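Ticket 669 – Prenel duct kit, cables won't stay in order
Opened by: Graça Cunha
Status: waiting for reply
Date: March 10, 2020

Hi all, me again (sorry!). I'm still fitting out the Zurano bench and the trunking is driving me up the wall. I cut the duct to length in February and it went down fine, no complaints there. It's the cables that won't behave.

What I've tried so far:

Took the lid off and laid everything in again from the far end. Better for a bit, then the white one wandered over the others again.

Left 90 mm of slack at the bend instead of the 22 mm in your leaflet. Much easier to work with – but now the whole lot swings out over the table in a big curve and I can't get it to lie back against the duct.

Swapped the ties for the soft Makowska ones. Nice ties! No difference to the crossing though.

I rang your helpline too and the chap said to label both ends, which I've done, but labels don't stop them climbing over each other, do they?

Have a look at the white one, up near the top:
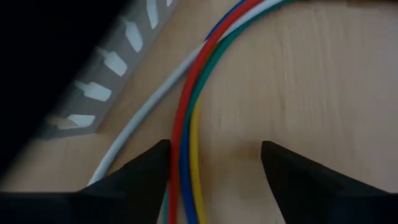
White starts between red and green, then crosses to the outside of the bend.

So, two questions. Is there a comb or clip that fits the slotted side of this duct? And would you tie before the bend or after it? I've got 200 of the small ties left, so I'm happy to experiment.

Thanks ever so much,
Graça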